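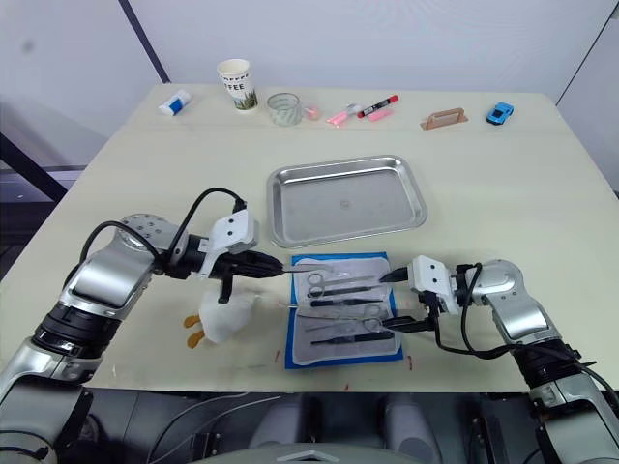
## Sharp enough for a cat

Hafiz Menon sharpens scissors for vets. He also does needle holders, bone cutters, dental scalers and the odd pair of kitchen shears, but most of his income comes from scissors, and most of the scissors come from animal clinics within an hour's drive of Kilness.

He is 53 and has been at it since his late twenties. Before that he worked in the parts department of a tractor dealer, where he learned to read a catalog and not much else, he says. The sharpening came from Ernő Balogh, who had a bench in the back of a shoe repair shop on Peixoto Street and was looking for someone to take over his rounds.

"Ernő didn't teach, exactly," Menon says. "He gave me a bad pair of scissors and a stone and went to lunch. When he came back he looked at them and gave me another bad pair. That went on until February."

What he was supposed to be learning was the ride, the slight curve in each blade that keeps the edges touching at only one point as the scissors close. Grind the ride flat and the scissors will look perfect and fold gauze instead of cutting it.

"You can feel it in the handles before you ever try it on anything. If it's smooth all the way and then there's a little catch near the tip, somebody dropped it."

Dropping is the main problem. The second is people using good scissors on the wrong thing. He has taken suture wire, plastic tubing and hard glue off blades meant for soft tissue, and he no longer asks how it got there.

I asked what he charges. He keeps one price for anything up to six inches and another for anything longer, and he has raised both only twice. A clinic in Drurkthorpe left him for a mail-in service a few years ago and came back the next winter. "They were fine," he says of the competition. "They were slow. A small practice can't have its scissors in the mail for three weeks."
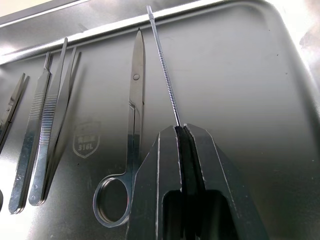
*Metal instruments laid side by side in a stainless steel tray.*

Most of his visits follow the same pattern. He parks behind the clinic, collects a box from the front desk, and works out of the van with the side door open. The grinder is a secondhand Rorura with a water trough he replaced himself. Everything gets tested before it goes back -- thin latex for the fine scissors, damp cotton for the heavy ones.

He writes each job in a ledger, in pencil. The current book is at line 2,109. Balogh kept the same kind of book and passed on a stack of them, which Menon still checks when an old instrument turns up with a repair he doesn't recognize.

"He'd write what was wrong and then one word about the owner," Menon says. "I don't write the word. I've thought about it."

He would like to train somebody. Two people have tried, and both left for jobs with regular hours. He doesn't blame them -- the winter rounds are cold, and the van heater only warms the driver's seat. For now he has cut the route down to the clinics he likes and stopped taking lawn tools, with one exception for his sister's hedge clippers, which he does every spring and has never been paid for.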